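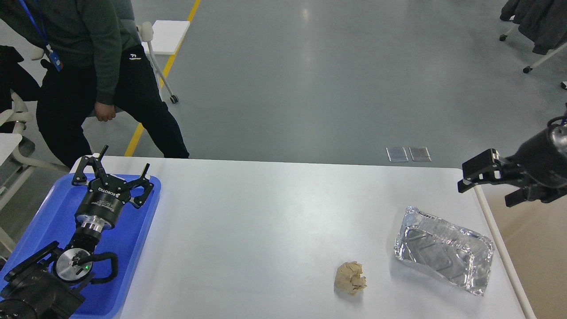 Slide 1. Foil tray and paper on the white table.

SPEAKER NOTES
Clearing the Table: Disposable Food Ware and Paper in Shared Workspaces
Drirkbridge Facilities Forum, Sat 23 May
Speaker: Jiahui Cai, Office of Building Services
Session chair: Kosmas Petridis

Slide 1. Opening (leave on screen while people take their seats)

Good morning. On behalf of the Office of Building Services, I thank the Forum for the invitation and Mr. Petridis for his introduction.

My subject this morning is small. It concerns the last items left on a table after people have eaten or worked at it. On the slide there are two of them on the white tabletop: an aluminum foil tray, dented and creased, and a ball of crumpled beige paper about the size of a fist. I ask you to keep both in mind, as we shall return to them several times.

[Pause. Ask for a show of hands: who would put the tray in recycling, and who would put it in the trash? Repeat for the paper. Do not comment on the result.]

Slide 2. Background to the program

The Udomier building was opened to tenants without a common policy on food ware. Each floor made its own arrangements. Some floors had three bins, some had one, and the colors of the lids did not agree from one floor to the next. Visitors from other floors were understandably confused, and our cleaning contractor, Kouris, received conflicting instructions from different tenants.

The Office was asked to prepare a single set of rules for the whole building. We began with a survey. A total of 600 forms were sent out and 353 were returned. I would like to record our thanks to the floor representatives who collected them.

The survey asked one principal question: which items do you find hardest to place? Foil containers came first. Crumpled paper that has been near food came second. Plastic cutlery, which we had expected to lead the list, came fifth.

[If time is short, go directly to Slide 4.]

Slide 3. What the bin audit recorded

Following the survey, Kouris staff and members of our Office carried out an audit of the bins on all floors. The audit recorded 3,519 items. Each item was entered on a sheet under one of four headings: correctly placed, wrongly placed, correctly placed but soiled, and unable to determine.

The fourth heading deserves a word. It was used mainly for paper. Once a sheet has been squeezed into a ball, the person doing the audit must open it to learn whether it is clean, and our auditors were instructed not to open anything that felt damp. A good deal of paper was therefore entered as undetermined and sent to the trash. We consider this a loss that can be avoided, and the rules on Slide 5 address it.

[The full table is in the handout, page 2. Do not read it aloud.]

Slide 4. Rules for foil

The rules adopted for the Udomier building are as follows.

Foil trays are to be emptied completely. Any food remaining in the corners or along the ridges of the base is to be scraped into the food waste container. The tray is then rinsed briefly in cold water at the pantry sink. Hot water is not required.

A tray with a paper or plastic lid must be separated from it. The lid is placed according to its own material.

Trays may be placed in the metals bin in whatever shape they are in. We had many inquiries on this point. A tray that has lost its shape, like the one on the opening slide, is accepted in the same way as a new one. Tenants are asked not to stack trays inside each other when rinsing, because the inner surfaces remain dirty and the stack is difficult to pull apart.

Small pieces of foil, such as wrapping from a sandwich, are to be gathered into one larger ball before disposal. Loose scraps fall through the screens at the Gavudau transfer station and are not recovered. The manager there raised the matter with us in writing, and we were glad to include it.

[Someone usually asks about foil-lined pouches. They are mixed material and go in the trash. The handout covers this on page 3.]

Slide 5. Rules for paper

Clean, dry paper is to be placed flat in the paper bin. Flat paper takes less room, and staff can see its condition at a glance.

Paper that has already been crumpled should be opened before it is placed in the bin. If it carries grease or food, it goes to food waste, provided that it has no plastic coating. If there is doubt about the coating, it goes to the trash.

Napkins and paper towels are always food waste, clean or otherwise. They are not accepted with office paper.

Tenants have asked whether packing paper may be kept for reuse. It may. A shelf has been set aside for this purpose beside the mail room, and plain paper in reasonable condition may be left there or taken without a request. Paper on that shelf is cleared on the last working day of the month.

Slide 6. Clearing a shared table

The greater part of the difficulty arises at tables which belong to no particular department. At an assigned desk, the occupant will remove a used tray sooner or later. At a shared table, each person assumes that an item left there is still wanted by someone else, and it remains.

The building now applies a simple order of work to such tables. Food containers are removed first, then paper, and then the surface is wiped from the far edge toward the person. Equipment which is kept on the table is not moved for this purpose; staff wipe up to it and leave it in place. Items found on the floor beside a table are picked up and set on the nearest shelf unless they are plainly waste.

We also discussed a notice for every table and decided against it. Notices were already posted at 44 locations in the building, and the floor representatives advised us that a further set would not be read. Instead, the rules are explained once, in person, when a new tenant receives its keys.

[Optional: describe the discussion on the third floor concerning the coffee cups. Keep it brief and do not identify the tenant.]

Slide 7. Matters still open

I should like to be frank about what has not been settled.

First, the pantry sinks on two floors are too shallow for the larger trays. Tenants there have been rinsing them in the washrooms, and this must stop. Replacement sinks have been requested.

Second, we have no satisfactory arrangement for evenings. The food waste containers are collected at four in the afternoon, and meals delivered after that hour stand overnight. Kouris has offered a later collection at additional cost. The matter will be considered in June.

Third, the rule on coated paper is difficult to apply. The suggestion that tenants tear a corner and look for a film was tried, and people disagreed about what they saw. We would welcome advice from other buildings represented here.

Slide 8. Return to the opening question

[Go back to Slide 1 on the screen. Repeat the show of hands.]

Under our rules, the foil tray is emptied, rinsed and placed with metals. The paper is opened and inspected, and then placed flat with office paper or sent to food waste according to its condition. I cannot tell you from the slide which of the two it would be.

[Allow ten minutes for questions. Mr. Petridis will take them from the floor. Handouts are on the table by the rear door, and spare copies are in the blue folder. Requests for the audit sheet should be sent to the Office of Building Services, Udomier building, first floor.]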